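Review: hanging display strips from Kindale, after a good long go with them
Posted 2 September 2018

I never thought I'd have opinions about strips of plastic, but I buy and hang sweets for a living now and it happens to you. A few people who read my piece on price ticket holders wrote in asking what I use for bagged sweets, so I've finally sat down to write it up. If you run a small shop, or even just a kiosk with more stock than wall, this one's for you.

The thing in question is the long slotted strip that hangs from a hook and takes a column of bags, one above the other. I've bought them from two places. The first lot came from Okafor, who do all sorts of shop bits, and the second from Kindale, who sell them in packs of 40. I paid for both with my own money and neither firm knows I'm writing this.

First, how they work, if you've not used them. There are slits all the way down. You take a bag, find the punched hole or the flat seal at the top, and work it onto the strip. The first few feel fiddly and you'll swear at them (I did), and then your hands get the idea and you can chat to customers while you're at it. It's a two-handed job though. One hand keeps hold of the corner so the bag doesn't swing, the other presses the top of it home. Anyone who tells you they can do it one-handed with a coffee is fibbing.
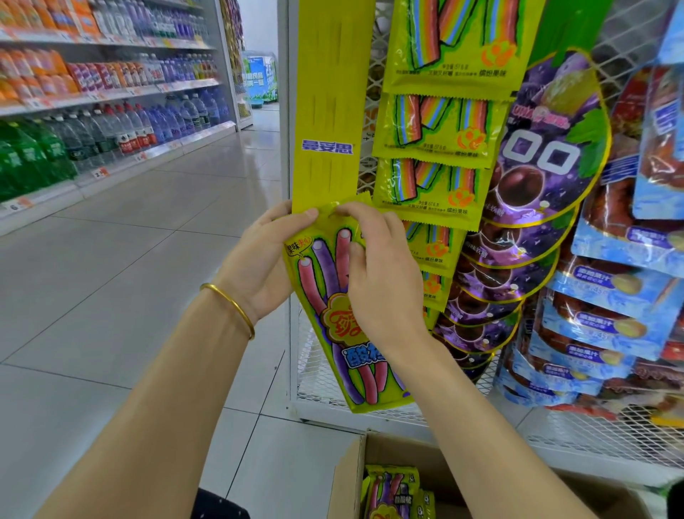 Photo: Tatu Masanja

The yellow ones are my favourite because they're easy to spot against a white mesh rack when you're looking for a gap to fill. The slits are evenly spaced, so your column comes out tidy without any measuring. Sour candy straws go on nicely. They're a decent size of bag with a good flat top, and I really do think that yellow-green packet sells itself once it's up at eye level. Sour belts are even better, you can stack those close and they overlap like roof tiles. Lovely!

Where it gets trickier is with anything plump. Grape gummies come in fat, slippery bags and they want to twist round and show you their backs. I leave a slot empty between each one and that mostly sorts it out. Dried fruit is heavier than it looks too, so I go easy on how many I put on a strip. The Okafor ones had a habit of stretching at the slits if I loaded them right up, and twice I came in to find a heap of bags on the floor and a sad bit of plastic dangling above them. Touch wood, that hasn't happened with the Kindale ones yet, and I've been using them since last November.

Stickers, a small moan. If you put a label on a strip to say what goes there, it stays. I've had strips with Mentos on the sticker and something completely different hanging underneath, because peeling the thing off leaves a gummy patch that picks up every bit of fluff in the building. Warm water and washing-up liquid gets most of it. The Kindale plastic is a bit smoother and lets go more easily, but don't expect miracles. I've stopped sticking and started writing on a little card instead, which I tuck into the top slit.

Now the other half of the job, which the product pages skip over completely, and that's getting the bags from the stockroom to the rack in some sort of order. I tried a wheeled basket called a Taker for a while. It's well made and it has a nice handle, but it's tall, and you end up bent double over it fishing for the last few packets. I've gone back to an ordinary cardboard box on the floor. I plonk myself down low with the box in front of me and work from there. It costs nothing, and when it goes soggy at the corners you flatten it and get another.

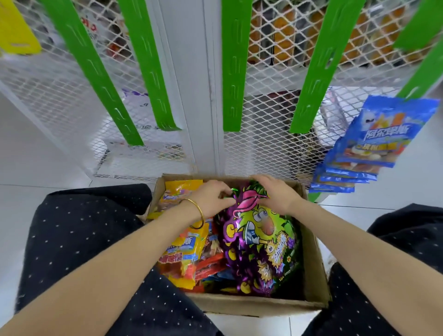 A full box of mixed sweets, big purple bag on the right.

What makes the box work is how you pack it. Big foil bags stand up along one side so you can grab them by the top rim, and the smaller stuff goes next to them. Don't lay the big ones flat over everything else or you'll be digging, and foil bags come out of that looking like they've been slept on. A crumpled bag doesn't sit right on a strip and people leave it hanging there for weeks — I've watched them reach past one to get the neater bag behind. A quick tug at the corners to straighten things out before hanging helps a lot.

I'd also say keep the flaps out of the way. I fold mine right back or just cut them off. Flaps catch your wrists, and if you wear a bracelet or a watch they'll find it.

Back to the strips. The Kindale pack cost me more than the Okafor one, and when you open it you do think, is that it? They come rolled, so they curl for a day or two. Hang them up empty overnight with something clipped on the end. The hooks are sold separately, which annoyed me, and the ones they push you towards are overpriced. I used Flivow hooks that I already had in a drawer and they fit fine.

I've got 98 strips up at the moment between the sweets, the nuts and the little toys by the till, and I've binned three Kindale ones, all because I trod on them. The Okafor lot I've moved over to light things, hair bobbles and so on, and they're perfectly happy there.

So, would I buy them again? I have done, the second pack's on its way. Four out of five from me, and it'd be five if they put the hooks in. If anyone's found a strip that keeps a fat gummy bag facing forwards, do leave a comment, I'd love to try it.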